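4. Setting up the merchandise and guest list table

This section covers the table in the foyer at Sanasholm. Follow it after the stage and PA checks in Section 3. The same steps apply to both nights of the Plustard tour stop.

4.1 Before you start

You will need the printed guest list, the wristband roll, the card reader and its charger, the cash float and the merchandise stock sheet. The stock sheet comes from the tour office and is signed by Katalin Vida. If the signature is missing, call her before opening any boxes.

4.2 Placing the table

1. Put the table along the wall opposite the cloakroom, with its long side facing the entrance.
2. Leave at least 5 feet between the table and the auditorium doors.
3. Run the extension cable behind the table and tape it down along the wall.

Caution: Do not run any cable across the walkway, even for a short time. The fire inspection in September marked this as a fault.

4.3 Guest list

1. Sort the list by last name. Names added by the support act, Olatunji, go on a separate sheet.
2. Check each guest's ID and cross the name off in pen.
3. Fit the wristband on the right wrist. Close it so that one finger fits underneath.
4. If a name is not on either sheet, send the guest to the box office window. Do not add names by hand.

Note: Each guest list entry covers 2 people unless the sheet says otherwise.

4.4 Card reader

1. Switch the reader on and wait for the steady green light.
2. Choose the Flatden profile. The house profile is for the bar only — sales made on it cannot be moved later.
3. Make one test sale and cancel it.
4. Keep the receipt from the test with the float.

If the reader loses its connection, move it closer to the entrance and repeat step 1. Reconnecting takes around 20 seconds. Take cash in the meantime and write each sale on the stock sheet.
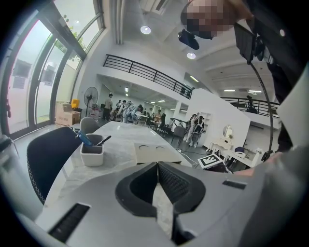 Fig. 6. White table with pen holder.

4.5 Selling and closing

1. Keep CDs and vinyl at the wall end of the table and shirts at the other end.
2. Stop sales when the house lights go down, and open again at the intermission.
3. After the last sale, count the stock with a second person and enter the totals.
4. Print the end-of-day report from the reader and staple it to the stock sheet.

Hand the float, both sheets and the report to Zsófia Lakatos at the production office. Boxes stay in the locked room overnight — see Section 7 for the key procedure.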